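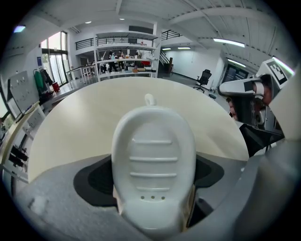

About Gresgate Cat Boarding

Gresgate is a small cattery on the edge of Zestlow, run by Jaime Brandão and a team of four. We look after cats only, so there is no barking through the night.

The business started with six pens behind the house. There are now 20, each with a heated sleeping area, a shelf by the window and its own outdoor run. Cats from the same home can share. Cats from different homes are never mixed.

Feeding is at 7.30am and 5pm. We keep most common brands of food in stock, but if your cat is fussy please bring your own. We can give tablets, eye drops and insulin at no extra charge. All cats must be up to date with their flu and enteritis jabs, and we do need to see the card when you arrive - a photo on your phone is fine.

Our vets are the Alemayehu practice in Zestlow, ten minutes away by car. If we are worried about a cat we ring you first, then them.

You will probably meet Ilska, the grey cat who sleeps in the office. She came to board for a fortnight and her owner moved abroad, so she stayed. She doesn't go into the pens.

Visits are welcome on Saturday mornings and you don't need to book. For Christmas and the school holidays we fill up early, usually by October. A deposit of £20 holds your dates.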